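My review of the Ruver blog planner, after 10 weeks of use

I write a small blog about cheap travel and my home, and I always had a problem with keeping order in my post ideas. In January I bought the Ruver planner from a stationery shop in Narkness. It is a paper book made for bloggers, with a page for every post and a calendar for every month. I paid 19 dollars for it.

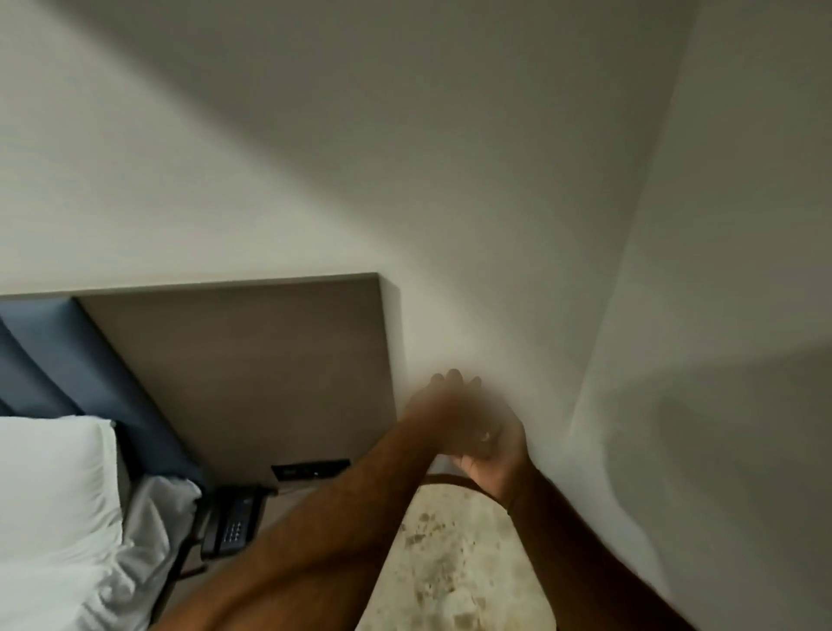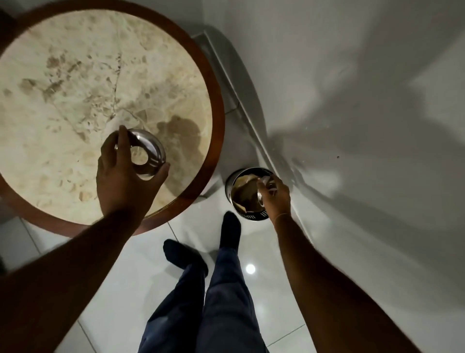

The first thing I liked is the post page. It has a place for the title, for the links, and for the names of other bloggers I want to mention. Before this I wrote such things on small papers and I lost them often. Now I can open the book and find what I promised to answer.

The paper is thick enough for my gel pen, but with a marker the color comes through to the other side. The spiral is strong. I carry the book in my bag every day and no page has fallen out.

There are 4 pages for statistics at the back, and these I do not like so much. The boxes are too small. When my blog passed 3000 visits in one month I was very happy and wanted to write a note next to the number, but there was no room for it. The stickers are also not useful for me. Many of them say "giveaway" and I never made one.

I compared it with the Vadum notebook, which I used last year. Vadum is cheaper and has nicer covers, but inside it is only lines, so you must draw everything yourself. Gruber has a planner too, but I find it too heavy for traveling.

I would buy the Ruver again if they make the statistics boxes bigger. For a blogger who posts once or twice in a week, the number of pages is enough until the end of the year.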